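The letter from Makness came in March, and Raili Ahonen read it standing up in the hall with her coat on. They would keep paying the pension. They would not pay for the roof. She put it in the drawer with the others and went out to catch the 203.

The bus was late and the driver had the heat off. She got down at the last stop in Jukura and walked the rest of the way to her brother's house with the bag of seed potatoes against her hip. It was too early to plant them. Eino liked to have them in the house by the end of the month, laid out in egg cartons on the windowsill, so she brought them every year, and every year he looked in the bag and said they were small.

"They're small," he said.

"They're what the man had."

He had been up on a ladder. She could tell from his knees. He was seventy-one and had been told by two doctors and by her to stay off ladders, and he had moved the ladder behind the shed, where he thought it couldn't be seen from the kitchen.

"What did Makness say?"

"No."

"No to all of it?"

"No to the roof."

He filled the kettle. The table was covered in garden catalogs and a seed tray, and she pushed them to one side and sat down. Their mother's orchard ran down behind the house to the creek, or what had been the orchard. The old trees had gone one after another, four of them in the winter the creek froze to the bottom, and last fall Eino had paid a boy to pull the stumps. Now it was a rough slope with holes in it. She had thought he would leave it to grass.

"I'm putting it back," he said. "I've worked it out. Come and see." 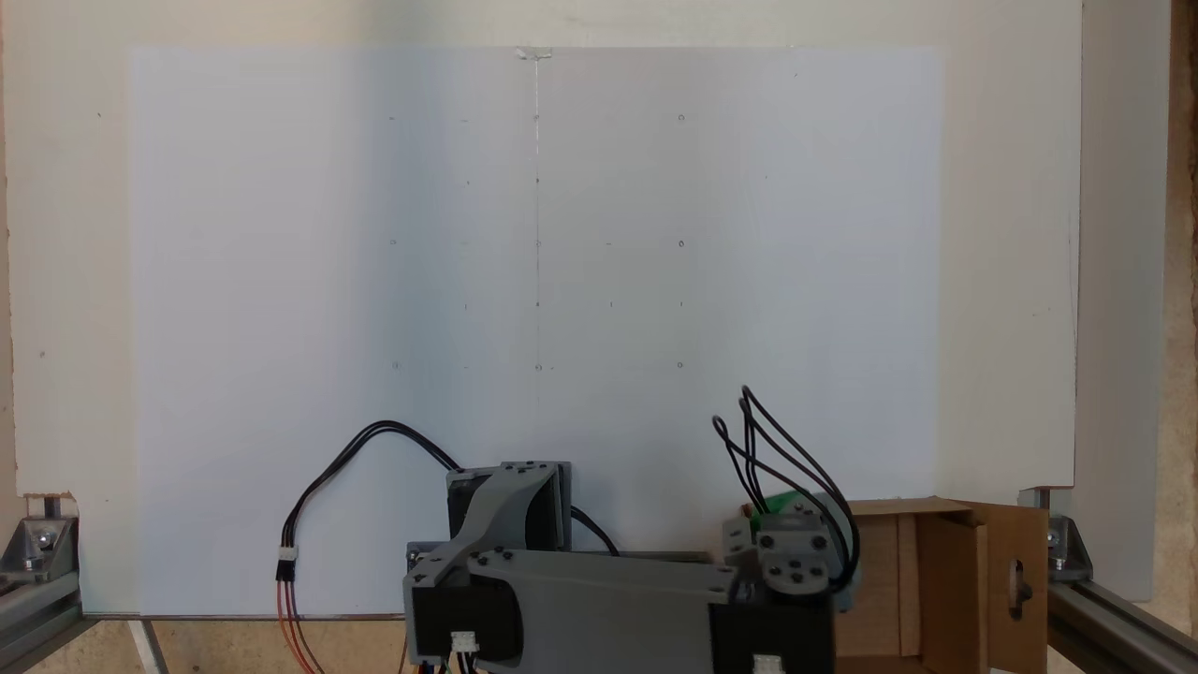 The orchard had always been a mess, and that was what she remembered best about it. Their mother planted a tree wherever she happened to be standing when somebody gave her one. There were pears in among the plums and an apple so close to the fence that the neighbors got half the fruit. Eino wanted none of that. His plan was on white paper, held at the top with a bit of clear tape, and he had drawn a line down the middle in pencil and set out the trees on both sides of it and along it, five rows and five columns, each one a mark so faint that she had to put on her glasses.

"You could press harder," she said.

"I might want to change it."

"Where's the crooked pear?"

"There isn't a crooked pear. It's dead, Raili."

"I know it's dead. I'm asking where it was."

He looked at the paper for some time. Then he put his finger on a place between two of the marks, moved it a little to the left, and moved it back. He didn't know. She didn't know either, and she had fallen out of that tree when she was 7 and had her arm set by a vet.

They drank the tea. He told her what the trees would cost. The nursery was a place called Tesfamariam, out past the grain elevator, and they had young plums on good roots for 40 apiece if he took the whole lot at once. He had the money. It was the money for the roof, or his part of it, and he said so before she could.

"And when it rains in?"

"It rains in on the back bedroom. I don't sleep in the back bedroom."

"I do. When I come."

"You haven't stayed over since Dad."

It was true, so she got up and rinsed the cups. Through the window the slope looked smaller than it had when there was something on it. A magpie was walking around one of the stump holes.

"How long for a plum?" she said. "Before it bears."

"Four years. Five, for a decent crop."

She dried the cups and hung them on their hooks. She worked out how old he would be, and then how old she would be, and she could see from the way he was lining up the egg cartons that he had done both sums already.

"I've got 60 I can let you have," she said. "It won't fix the roof anyway."

"I don't need it."

"It isn't for you. I want a pear."

He said a pear would throw the rows off. She said it could go down at the bottom, by the creek, where Mundance Farms had their fence now, and it needn't be in a row with anything. He said the ground was wet there. She said the old one had stood in wet ground for fifty years, and he said so it was by the creek, then, and she said yes, she thought it had been by the creek.

He went to find a pencil. She laid out the potatoes in the cartons with the eyes up, and when they were all in she put on her coat, because the last bus left at twenty past five and the driver didn't wait.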